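Arm project, part four: practising in the simulator

It is April already and my arm still has no second motor in the wrist. The replacement was sent from Hong, the small shop in Vomenbridge where I buy most of my parts, but they sent the wrong gear ratio and I had to return it. So for three weeks the real arm stands under a towel in our spare bedroom, and I work on the computer instead.

For those who did not read the earlier parts: I am building a small arm with a two-finger gripper. A ready one, the Laledix, costs 2,899 pounds, and this I cannot justify to anybody in my house. My own has cost 400 until now, with the motors. The software is Torkis, which lets me run the same program on the model and later on the real thing.

I spent the first evenings on the view from the wrist. I made the table plain brown, without any wood pattern, so that I could think only about the gripper.

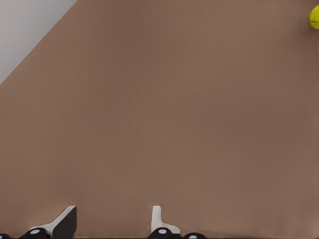 View from the wrist in the simulator, gripper open, with the yellow object at the far right.

The fingers look simple, but I drew them again and again. My first ones were too short, and the camera saw mostly the mechanism and very little of the fingertips. Now I have both tips in view when the gripper is open, and I can judge the distance between them. I still don't like the black parts at the bottom. They shine too much and I must find where this material is set.

Then came the bins. The task I chose for myself is very modest: pick up a thing, carry it to a bin, let it go. I have two bins in the model, a teal one and a pink one, and I placed them close together because my real table is small and there will be no other possibility.

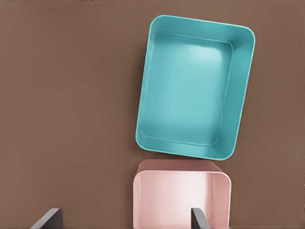 The difficult part is the height. If the arm comes too low, the fingers hit the rim, and the simulator then shakes everything in a terrible way. I set the travel height to 260 millimetres above the table, and with this value I had 13 good runs one after another before I went to bed. I know that the real motors are weaker and will bend a little under the weight – Zofia Domański from our workshop warned me about this already in winter, and she has built two arms, so I listen to her.

Next I want to make the closing of the fingers slower near the end. At the moment they close with one speed, and light objects jump away. I also have to decide about the cable in the elbow, which rubs on the bracket each time the arm turns to the left. Perhaps I will print a small guide for it at the weekend, if the printer is free.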